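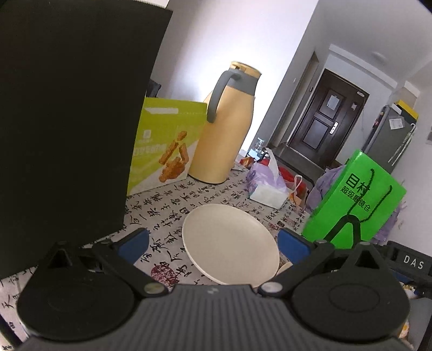 Plolau Consular Agreement: frequently asked questions

When does the agreement take effect?
It was signed in April 2012 and applies provisionally from July. Full entry into force follows once both parliaments have ratified it.

Who is covered?
Citizens of Notton and Undden who hold a valid passport. Dual nationals are treated as citizens of the state whose passport they used on entry.

What is the notification period?
The receiving state must inform the consulate of a detention within 20 hours. The old protocol set no limit.

Can a consular officer attend a trial?
Yes, except where the court sits in private. A written request goes to the foreign ministry of the receiving state – not to the court.

How many officers may each side post?
Up to 102, including honorary consuls. Locally hired clerks fall outside the limit.

Does the agreement cover trade disputes or sanctions?
No. Those are dealt with under separate instruments and are not affected by Article 250.

Is the text available in both languages?
Yes. Both versions are equally authentic. Where they differ, the joint working group chaired by Inese Eglītis and Guoqing Han issues a note on the reading to be used.

Where should press questions be sent?
To Graça Morais at the information desk. Written questions only.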